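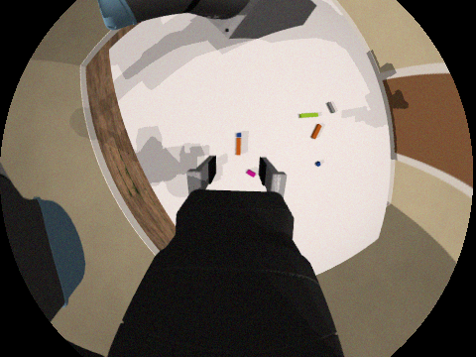 About Flultedard

Hi, I'm Smaranda Surdu, and I set up robot arms for a living. Flultedard is a small shop in Tirneck that installs, looks after and repairs one kind of machine – the tabletop picking cell. One arm, two fingers, one table. We've tried branching out and we always come back to it, mostly because I like it so much!

I started out fixing packaging lines at a company called Cârstea, where I spent a lot of evenings lying under conveyors with a flashlight in my teeth. When the line got its first arm, I was the one who read the manual, so I became the robot person. Flultedard came a few years later, and there are 2 of us on the payroll if you count my brother-in-law, who does the invoices (he'd like to be counted).

How we set up a cell

Every job begins in simulation. I build your table on the computer, put our arm model at the edge of it and scatter colored blocks around, then check how the fingers come down over them. Small blocks near the arm, thin bars farther out, something standing upright that's easy to knock over. I want to find the awkward reaches on my own screen before I'm in your building with a torque wrench. If the table needs to move a hand's width to the left, that's a five-minute change for me and a very long morning for you.

Then I come out and do it for real. I level the base, bolt it down, square up the fingers, teach the home position and run the whole picking routine at low speed. After that it's 2000 cycles at working speed while I sit next to it with a coffee and listen. You can hear a dry joint well before you can see one.

Looking after it

We call our service plan Volto. It's a yearly visit plus phone help, and it covers finger pads, cables, brakes, backups and a fresh calibration. The visit takes most of a day. Please don't clean the finger pads with solvent before I get there – I know it's tempting, but a damp cloth is fine, and I'd like to see how they're wearing.

If your arm starts missing by a little, check the base bolts first, then look at the pads, then call me. It's the bolts a lot more often than you'd think. I keep 20 sets of pads on the shelf and can usually mail them the same afternoon.

Come and say hello

We're in unit 214, up the ramp and past the tile place. Wednesday is my workshop day, so that's the best time to catch me with the kettle on. Bring your worst part, the one that keeps slipping, and we'll try it out.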